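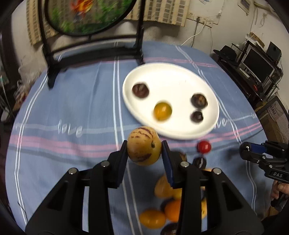
Busto Press Office

Sorting fruit by hand teaches robots a gentler grip

STURKTON, Tuesday, September 14, 2021 -- Busto has opened a new set of recordings in which people show a robot how to pick up and move fruit, using grippers they hold in their own hands. The set is called Dekham, and it holds 2,126 demonstrations gathered over the summer. It is free for universities and schools to use from today.

Fruit is a lovely thing to learn on. No two pieces are quite the same shape, some roll off as soon as you touch them, and a squeeze that suits an orange can be far too much for something riper. The person doing the showing closes the two fingers round a striped pepino melon, as they would with their own thumb and finger, and carries on with the job. A camera on the gripper records it all from close to the fingers, and the recording becomes the lesson.

Most of the Dekham tasks take place on ordinary tables, with ordinary tablecloths and a plate, and with all the usual household things in the background. We wanted it that way! A robot that has only ever practised on a bare bench can be badly thrown by a patterned cloth, and people's homes are full of patterned cloths.

Anyone taking part gets 75 minutes of practice before their first recording counts. They learn to come in slowly, to settle the fingers before lifting and to let go close to the plate so nothing drops. Mistakes are kept too, marked as mistakes, and our testers have found them surprisingly useful (a fumbled grape and a second try make a very good lesson in how to recover).

Some of the demonstrations use one gripper and others use two, one in each hand. The two-handed ones were harder to collect and there are fewer of them, 396 in this first release. Busto plans to add more over the winter, along with a smaller group of tasks shown by remote control, where the person steers a robot arm from across the room and watches it copy each move.

The August trials were run with Marciniak, whose workshop in Sturkton looked after the grippers and replaced worn finger pads between sessions. Marciniak will also lend out 20 hand-held kits, and groups can apply for one through the Busto website.

Notes to editors

The Dekham recordings come with a short written guide and a list of every task. Requests for interviews, or for a go with the grippers, should be sent to the Busto press office.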